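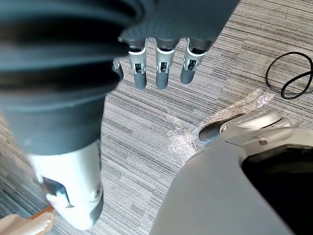

Fig. 1. Wrist view, hand over the carpet.

Right, perception first! I like starting with the wrist camera because your planner has to live with whatever it sees (quite often the robot's own arm). Mask the arm before you segment anything.

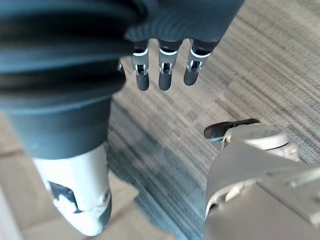

Page 11

Senyo Fiadzo's mask tool in Medve does this from the joint angles. Run it on frame 1716 and check the fingers by eye.
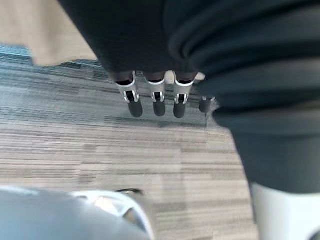

Fig. 2. Fingers sharp, sleeve blurred.

Now control. If the picture smears, I drop the vision update and trust the encoders for 200 ms.
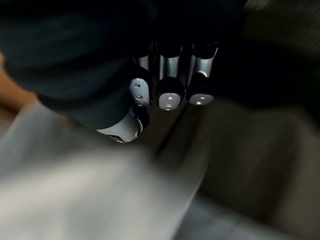 Fig. 3. Motion blur, fingers pointing down.

Try exercise 4 before the Arnholm lab.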